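Search this site Search for: Go

Little Table, Big Color

November 25, 2022
By Ishbel Dunbar

I have been looking forward to putting this page up! Ekene Bassey and I spent a whole afternoon at the Rankin tabletop session, and I came home completely in love with the play dishes. Everything sits on the most gorgeous teal-green, and every bright little thing just sings against it — pinks, yellows, blues. 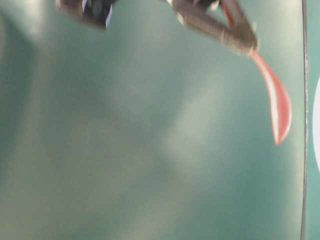

A streak of red-pink over soft, blurry teal.

Ekene likes the blurry ones best and I'm coming around to that. But oh, the table setting! I'm a sucker for small bowls, and the white speckled one is my favorite piece of the day, with those beige flecks on the rim and a pink spoon dipping into it.
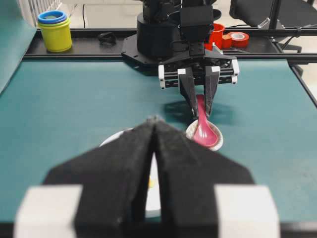 I'd happily eat my oatmeal out of a grown-up version every morning. Ekene wants the yellow cup with the blue and green rings on top, so we won't have to fight over anything. More from Rankin in December — we still have two sets to sort through!

Recent galleries
Penunano Street Market
Joseo Paper Lanterns
A Morning at Grarow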